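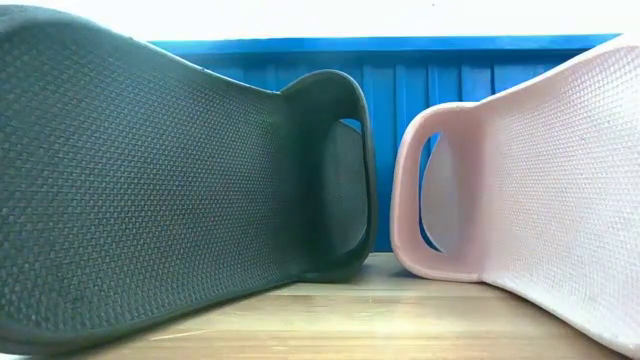

A robot arm costs a lot of money, so people plan for a long time before they buy one. The arm is only one part of the plan. Someone also has to choose the things the robot will practice on, such as the two plastic baskets on the table, one dark green and one pale pink. Baskets like these are cheap next to the arm, but they still belong on the shopping list. If the list leaves them out, the robot arrives and has nothing to pick up.

The list is part of a budget. A budget is a plan for money. It says how much there is, what it will be spent on, and when.

Who makes the plan?

At a workshop called Stukwood, the job belongs to Lorna Ignacio. She does not build robots. She works out what the builders need and how much it will cost. Each January she asks everyone in the workshop to write down what they want for the year. Then she adds up the prices. The first total is always too high, and some things have to wait.

She sorts the requests into two piles. One pile is for things the robot cannot work without. The other is for things that would be nice to have. A power cable goes in the first pile. A second screen goes in the other one.

What goes on the list?

The arm. This is the biggest cost. Arms come in different sizes. A bigger arm can lift more, but it needs more space and uses more electricity.

The hand. Most arms are sold without a hand. The part that grabs things is called a gripper, and it has to match the job. Some grippers have two fingers that close like a clothespin. Others use suction.

The cameras. A robot needs a way to tell where things are. Cameras send pictures to a computer, and the computer works out where the arm should go.

The table. It has to be steady. If the table shakes, the arm will miss.

The practice objects. A robot that can pick up a smooth cube may have trouble with a basket. Look at the sides of the baskets in the picture. They have a raised woven pattern, and the rounded ends have long slots for handles. A basket can stand up or lie on its side, and each way gives the robot a different problem to solve. Color matters too. A dark basket and a light basket look very different to a camera, so it helps to have both.

The spare parts. Rubber fingertips wear out. Cables get bent. Norbert Gál, who fixes the machines at Stukwood, asks for spares of every small part that moves.

Buying the small things

Suppose Lorna has 500 dollars for practice objects. That sounds like plenty. Now suppose a basket costs 4 dollars. If she buys 15 baskets, she has spent 60 dollars, and 440 dollars are left. She still needs cups, boxes, towels and toys. Some of these will break and need to be replaced, so she does not spend all of the money at once. She keeps part of it for later in the year.

She also has to think about where everything will go. Things that are not being used need a shelf, and shelves cost money. Hanna Symonenko looks after the storeroom. She puts a number on each object and writes it in a notebook so that the workshop does not buy the same thing twice.

Rent or buy?

Some workshops rent a robot first. Renting costs less at the start, and the robot can go back if it is wrong for the job. Buying costs more, but then the robot stays. Stukwood rented an arm for nearly 2 months before ordering its own. In that time Norbert found out that it could not reach the back of the table. The workshop ordered a longer one.

Try it yourself

Think of a job at home that a robot arm could do, such as putting toys away. Write down everything the robot would need. Start with the arm and the gripper, then add the table, the cameras and the objects it would practice on. Mark each one "must have" or "nice to have."

Then ask an adult to help you look up the prices of the small things. Add them up and write the total at the bottom of the page.

Words to know

Budget: a plan for how money will be spent.

Gripper: the part of a robot that holds things.

Spare: an extra part kept in case the first one breaks.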